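Do mugs really keep your drink hot?
Wadik Young Readers – Everyday Things
By Ornella Gatti

People say a lot of things about mugs. A thick one keeps your cocoa hot for ages. A dark one is warmer than a pale one. Tea tastes better out of your favourite. Are any of these true? Let's be a bit fussy and check.

Start with what a mug is. It is a cup with a handle, usually with straight sides and no saucer. Many mugs are made of clay that has been baked very hard in an oven called a kiln. The shiny coat on the outside is called glaze. It is a thin layer of glass, and it stops the drink soaking into the clay.

Now the first claim. A thick mug does slow down the heat going out through its sides. But a cold, thick mug also takes heat out of your drink as soon as you pour it in. So a thick mug can make your cocoa cooler at the start! Warming the mug first with hot tap water helps. And a lot of the heat escapes from the top anyway, so a lid beats a thick wall.

What about colour? Mugs come in all sorts, and shops love to tell you that one of them is special. 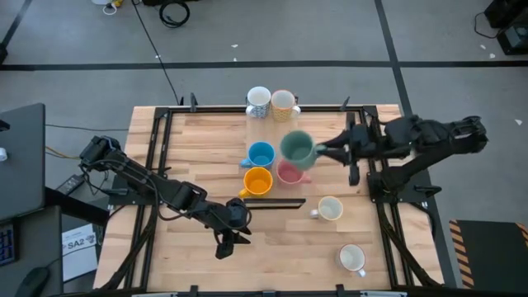 Mugs in blue, pink, yellow and white, with a teal-green one lifted off the table.

Dark things can give off heat a little differently from shiny metal ones, that much is right. But two glazed mugs of the same shape and size, one blue and one pink, will cool at nearly the same speed. I would not pay extra for the blue one.

The taste claim is harder. Your tongue can't tell what colour a mug is, but your brain can, and it likes to guess what is coming. That might change how sweet a drink seems. It might not. To find out, you would need plenty of people tasting with their eyes shut and then again with them open. My aunt saying so does not count.

Handles, I will admit, do their job. The handle stands away from the hot part, and air is poor at carrying heat across the gap, so your fingers stay comfortable. Mostly.

Test it yourself
Ask a grown-up to help. Find 2 mugs of the same size, one thick and one thin. Fill both to the same height with warm tap water and put a thermometer in each. Write down the numbers every 4 minutes until you get bored. Then do it all again on Saturday and see if you get the same answer.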